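**Ticket 809: shelf labels and stock count don't match, snack bay**

Site: Bainbridge
Status: open, waiting on Prereck
Priority: 2

**Reported problem**

Count sheet for the snack bay comes up short every Thursday. Handheld lists 30 facings for the bay. The printed plan from Hollanora has a different layout, with drinks on the bottom level and snacks on top. The bay is set the other way, green bottles on the upper level and snacks on the one below.

**Checked so far**

- Reprinted the plan from Prereck. Same layout as the old one.
- Rescanned the upper level. Bottles scan fine.
- Rescanned the middle level. The pink box comes up as "item not in bay 529."
- Restarted the handheld and synced again. No change.

The plan on file looks like it was never updated after the bay was reset in December. Bay 529 still has the old item list attached, so anything added since then gets rejected and drops off the count.
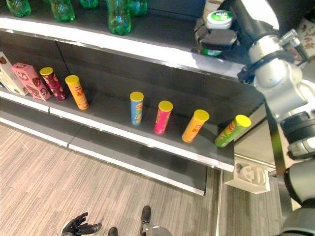
Moved the item list over by hand as a test. The pink box scanned after that, but the change was gone after the overnight sync. Prereck is overwriting it with the Hollanora version.

Boxes lying on their side are also a problem for the label check, as the plan has them all upright. Please don't stand them up to match until we know which plan is right.

**Next steps**

1. Prereck to unlock the bay so the new list sticks.
2. Hollanora to send a corrected plan.
3. Recount both levels after the sync.

**Update, 4:15 p.m.**

Prereck replied. They need the request to come from the Curkik account. Resent from there. Leaving the labels as they are for now.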